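Home | Diary | Workshop notes | Index | Contact
April, evening
by Tumelo Rampersad
Print this entry | E-mail this entry

Started on the front room at 4 with the console table, while there was still daylight to judge the top by. Lacquer only shows its faults at a low angle. Under the ceiling lamp it looks fine whatever state it is in, and then the next morning the smears are back.

Method as before. Dust off with a dry microfiber, one direction, no pressure. Then a cloth wrung out in plain water, then a dry one straight after. I left the Skeludel in the cupboard. It is sold for lacquer but it builds up, and I spent most of last winter getting it off the dining chairs. The Drorier paste is better but needs 45 minutes before buffing, and I was not going to keep everyone off the room for that long. Water only, then. The apron got a soft brush around the knobs and the emblem. No metal polish on the gold: it takes off more than the dirt.

The lower shelf collects more dust than the top and always has. Carpet fiber, mostly. Did it lying on my side with the brush attachment.
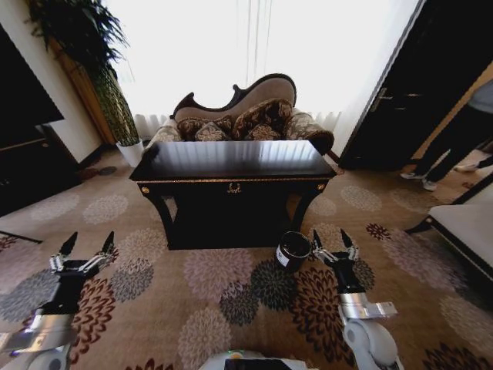 Lacquer moves less than the wood under it, and that is where the fine cracks come from. I have been reading the Stornness gauge morning and evening: 50 percent humidity most days, lower once the heating has been on. The table stands right in front of the couch, and the radiator is just behind the couch under the window, so the couch takes the worst of it and the table gets what is left. The sheers go back to the wash next. With the sun full on them they let a great deal of light through, enough to put bright streaks down the polished top, and that much light will not be good for the damask on the cushions either. I have written "lining?" on the list again. It was on the list last April.

Measured the table for a felt-backed cover, to go on when we are away. Top is 105 cm along the front edge. Mtshali quoted for a cover made to size and also for a stock one, which is too short. Asked for the made one in plain cotton, no elastic. Elastic marks the edge if it is left on over a summer.

Turned the cushions and vacuumed the seat with the upholstery tool at low suction. One seam is going on a brown cushion, near the zipper. Pinned it, not sewn.

Still to do: felt pads under the table's front legs, wax on the couch scrollwork (thin, with a toothbrush), the carpet under the couch, which means two people to lift.

Gauge at 9 p.m. unchanged. Cloths in to soak.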